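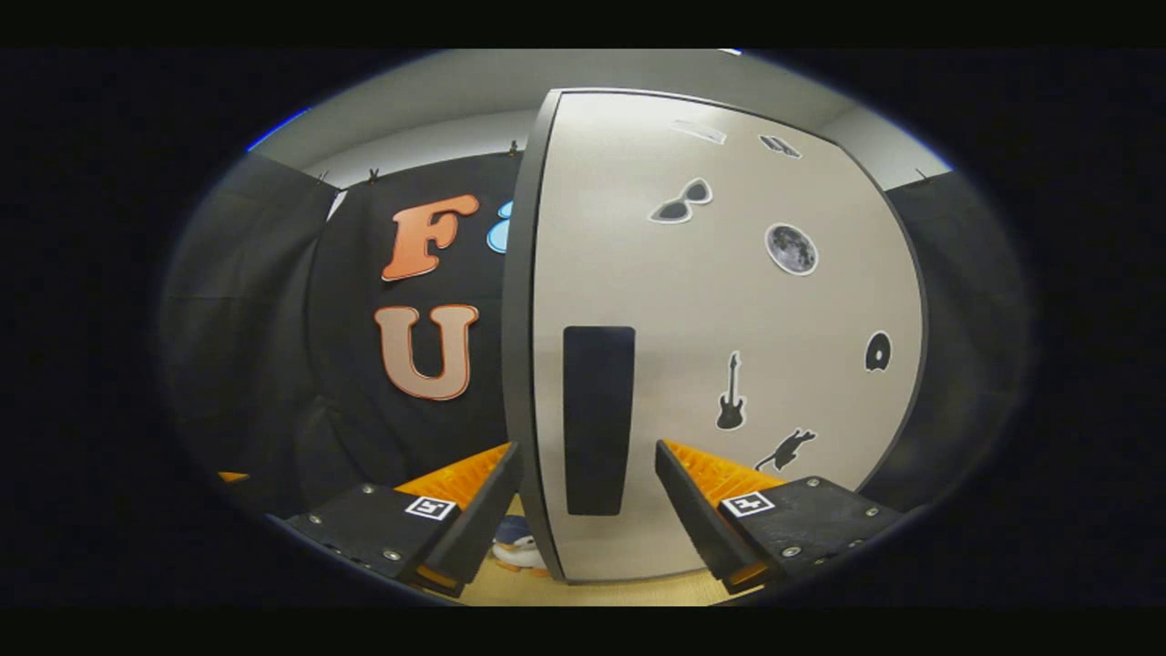 Door side of the booth, stickers and all. Penguin hiding bottom left.

OK quick one, I have a shift at 4 and have been meaning to write up robotics club since December.

So. The door task. We picked it because Rigoberto Medrano said drawers were boring and everybody was too tired to argue. The idea is you show the thing being done by hand, over and over, with the grippers, and later on Drorkum (our arm, named before I joined, don't ask) gets to have a go at it from all those demos. Sounds easy. Is not easy. My wrists can confirm.

Target is 50 good ones before the showcase. A good one means no dropping, no bumping the panel, no stopping halfway to ask if anybody wants chips. First night I was on the grippers we kept 12. I was weirdly proud of that number until Rigoberto went through them and tossed a bunch for being "wobbly". Fair. They were wobbly.

Things I learned, in no order:

Slow is good but too slow is bad. If you hover forever lining up with the slot, the arm learns to hover forever. Drorkum already did this to us once with the block task, just hung there thinking about its life.

Orange pads on the fingers are the best thing we bought all year. The old smooth ones slid off everything. Get the ridged kind.

Two people at the booth is one too many if you both have long arms. We now call out "in" and "out" like a kitchen. Feels dumb, works great.

Eat first.

Also put things back in diferent spots between takes. I kept setting the penguin down in the exact same place because I'm a neat person, and then of course the whole set looks the same and the arm gets confused when it moves an inch. So now it's a rule, shuffle between every take. Penguin left, penguin right, penguin way in the back by the FUN letters. He's had a long month.

We also changed who does what. Used to be one person on grippers all night. Now it's 15 minutes and swap, and the other person writes the log. The log is a Google sheet with way too many colors and I love it. Aguirre is the tab for keepers, Bromar is the tab for rejects – old inside joke from the regional, too long to explain and not that funny.

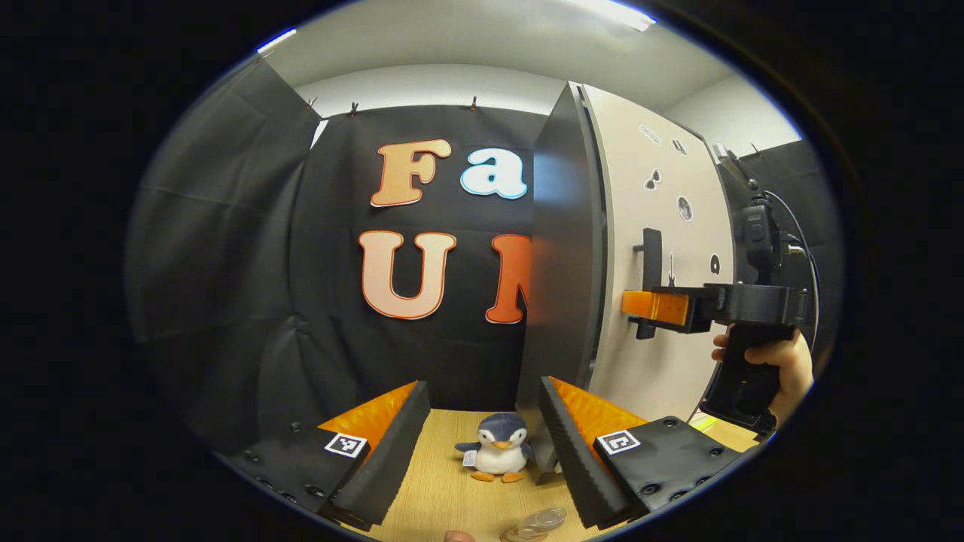
Kipchumba Shirima read the draft of this over my shoulder and says I left out the most important part, that you have to let go of the thing before you back away, every single time, and that half of my rejects are me yanking. Half is harsh. But yes. Let go, THEN back away. I've put it on a sticky note on my laptop.

Anyway that's the method, if you can call it one. What's left:

– finish the door set
– redo the first night, probably all of it
– somebody please label the spare batteries
– train over the weekend on the lab machine if the Drallavwood team isn't hogging it again (they've had it for 10 days!!)

Biggest worry is the showcase lighting. Our booth has its own curtains so it should be ok, but the gym has those awful yellow lights and last year the block demo fell apart the minute we set up in there. Rigoberto wants to do a few takes in the gym itself. I want to not carry the booth down two flights of stairs. We'll see who wins, he usually does.

If you're at school and want to try the grippers, come by after last period, we're there till 6 most days. No experience needed, you'll be bad at it for one evening and then fine. Freshmen too. Bring a snack that isn't dusty.

Ok shift. More when we get to training, I'll post the fails as well becuase those are the good part.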